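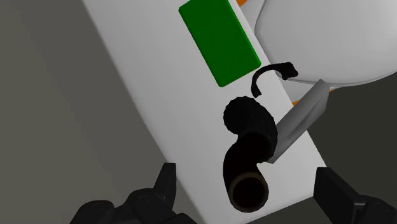
*The gripper's view in the simulator, fingers open either side of the black tube.*

I went to the open day at Astside on 21st April. It's a small robotics workshop behind the old bus depot, and I'd been meaning to go since I saw the poster in the library.

Most people headed straight for the big arm in the hall. I spent my time in the side room, where Solange Rocha was running the simulator on a large screen. She builds practice worlds for the arm, so it can try a job many times before the real one gets a go.

The job on show was picking up a piece of bent black tube from a white slab. There was other stuff lying about too, including a green block and a grey strip right up against the tube. I asked why she didn't clear it all away. She said a real bench is never clear, and an arm that has only seen a tidy one is no use to anybody.

They run 2000 attempts overnight and look through the failures in the morning. The last batch had a lot of trouble with curved parts. A box is easy, she said, but with a bend you have to choose where to take hold, and the fingers are fairly wide.

There were 12 of us in the room at one point and it got warm. I had a go with the hand controller and missed twice. The boy after me was much better at it.

Entry was £2, tea included. Parking was poor, so I'd take the bus next time. They're doing another one in May, with the Wastier team bringing their sorting machine, and I've put my name down.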